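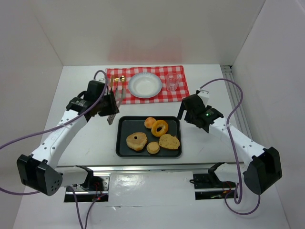 Section 2. Setting up your first automatic investment

Automatic investing is the part of Tevus we love most, and it takes only a few minutes to switch on! You pick a fund, an amount and a day of the month, and the app places the order for you. Every plan hangs on a goal, so start with something small and close to home: a plate and a glass on a red and white checkered cloth could stand for an eating-out fund, and you can type any name you like. Goals can be renamed later without touching the money in them.

Before you start, you need a verified Tevus account and a linked checking account.

1. Open Goals and tap New Goal. Type a name and a target amount.

2. Tap Add Fund. The Prillico Balanced Fund comes up first in the list, but you can search by name or by risk level.

3. Enter your monthly amount. The minimum is $18 per fund. With $200 a month you have plenty of room to split between two or more funds (do try the slider, it's fun).

4. Choose a transfer day, then tap Review.

5. Check the fund fees on the review screen and tap Confirm. A green banner shows that the plan is saved.

Note: Plans saved after the 2 p.m. cutoff are processed on the next business day.

Caution: Keep enough in your checking account to cover the transfer. Your bank may charge you for a returned payment, and Tevus can't refund that charge.

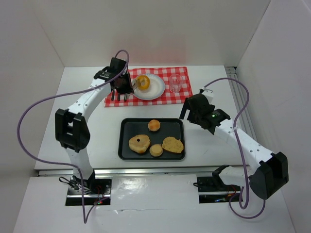
One customer wrote in to ask whether skipping February would cancel the whole plan, and added that the Skip button had been hard to find. Skipping leaves your plan in place, and the button now sits at the top of the goal page!

6. To skip a month, open the goal, tap Skip Next and confirm. The following transfer goes ahead as usual.

7. To raise your amount, tap Edit Plan. Any monthly total over $700 asks for your passcode a second time.

Note: Fund values go up and down, and you may get back less than you put in.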